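Csonka stand

The Csonka stand is a small household rack with thin legs, used for keeping objects off the floor or off a table top. It takes its name from the workshop at Itudell where it was first made, and it is still found in many homes of the Tullham district. In everyday speech the same word is used for any light black stand of similar shape, whoever has made it.

Construction

The traditional stand has 4 legs, joined by narrow rungs. The maker Ernő Borbély, who led the workshop for many years, wrote that the rungs should be fitted before the legs are bent, and most later makers have followed this order. A finished stand weighs 775 grams and carries a load of 8 kilograms. The black coating was at first a simple stove paint – later a baked enamel took its place, and older stands can be recognised by the brush marks near the feet.

A lower version, known as the Zollell, was made for use on top of other furniture. It has the same rungs but shorter legs, and its height is 200 millimetres.

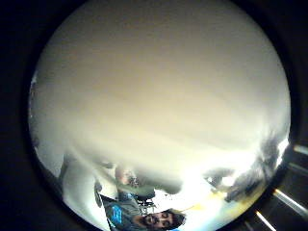
Use in the home

In the living room the stand is mostly placed beside a chair or next to a low table, where it holds newspapers, a plant pot or a folded blanket. In the kitchen it serves for drying cloths and for cooling baking trays. Families with little space often keep it near the door and hang small bags from the upper rungs, although the workshop advised against this, for the reason that a weight on one side only can pull the stand over.

The stand is cleaned with a damp cloth. Scratches in the enamel should be covered before winter, when rust begins easily in unheated rooms.

Later history

Production at Itudell became smaller when folding racks came into the shops, and the workshop stopped making the larger model first. The Zollell continued for some time longer. Repaired stands are sold at the Tullham household market, which is held every January, and pieces with all of their original rungs are the most wanted there.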